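Privance Fragrance-Free Daily Sun Cream SPF 50

For skin that stings, itches or flares up with ordinary sunscreen

3 oz tube / 15 oz family pump bottle

If you have ever put on sunscreen in the morning like a sensible person and spent the evening with a bag of frozen peas on your neck, you are the reader we had in mind when we wrote this page. We hear from a lot of you, especially in August, and we're always glad to (even when the stories make us wince!). Privance is a mineral sun cream made with zinc oxide, and it leaves out a good many of the things that tend to bother touchy skin.

What's in it, and what isn't

The sun protection comes entirely from zinc oxide, which stays mostly on the surface of the skin. The rest of the cream is there to make it spread nicely and feel comfortable: squalane from olives, glycerin, a little oat extract, and purified water. There is no perfume, no essential oil, no lanolin, and none of the chemical filters such as oxybenzone or octocrylene that some people find they react to once they've been out in the light.

We do want to be plain about one thing. Fragrance-free means that we add no fragrance. The cream still smells faintly of something, a bit like plain porridge, and the smell fades a minute or so after you rub it in. Filipa Mendes, our formulator, spent most of a winter trying to get rid of it without adding a masking scent, and in the end we all decided we rather liked it.

How it feels on

It is thicker than a lotion and thinner than the white paste lifeguards used to wear on their noses. On fair and medium skin it goes on pale and settles down after a few minutes. On deeper skin tones it can leave a light cast, and we'd sooner you knew that before you ordered. The tinted version, Privance Ovholm, comes in four shades and was made for exactly this reason, so please do have a look at it if the cast would bother you.
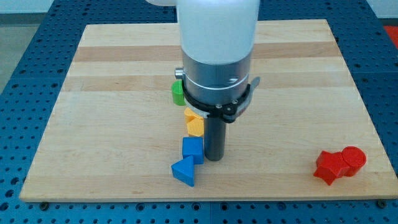

Makeup sits well over the top as long as you give the cream time to settle. Powder is easier than liquid foundation. If you wear a moisturizer, put that on first, have your coffee, and then come back for the sun cream.

How to use it

Apply generously 15 minutes before you go outside. Most of us use far too little, so be free with it, and don't forget the ears, the backs of the hands, and the part in your hair. Put on more every two hours, and again after swimming, sweating or drying off with a towel. The cream is water resistant for 80 minutes. Shade, a hat and a long-sleeved shirt are still your best friends in the middle of the day.

Please patch test first

Even a gentle cream won't suit everyone. Dab a small amount on the inside of your forearm once a day for several days and watch for redness, bumps or itching. Some reactions only show up when the skin has been in sunlight, so if you have had that kind of trouble before, talk to your doctor or a dermatologist about proper photopatch testing before you try anything new, ours included. Mention any medicines you take as well, and that means gels and creams too. Certain antibiotics and pain-relief gels can make skin react to the sun, and no sunscreen will fix that on its own.

Stop using the cream if a rash appears. If you have blisters, swelling of the face, or trouble breathing, get medical help right away. Keep it out of your eyes, and ask a doctor before using it on babies under six months.

From people who use it

"I gave up on sunscreen for years and just wore long sleeves to my grandson's ball games. I'm on my third tube now. It does take some rubbing in." – Dale Tremblay

"Lovely on my face, a little heavy on my arms when it's humid. I'd buy the pump again, though." – Wayne Lachance

"Left white marks on my navy shirt collar. They came out in the wash, but be careful." – Dwight Gill

Average rating 4.6 out of 5, from 1,006 reviews.

Storage and returns

Keep the cap on and store the cream below 77°F. A hot car is the worst place for it, so tuck it in the cooler with the sandwiches. Use it within 12 months of opening, and throw it out sooner if it separates.

You have 90 days to send it back, opened or not. Orders placed before noon on Friday go out the same day.

Also in this range: Privance Ovholm Tinted SPF 50, Goritz After-Sun Balm, Fehr Lip Stick SPF 30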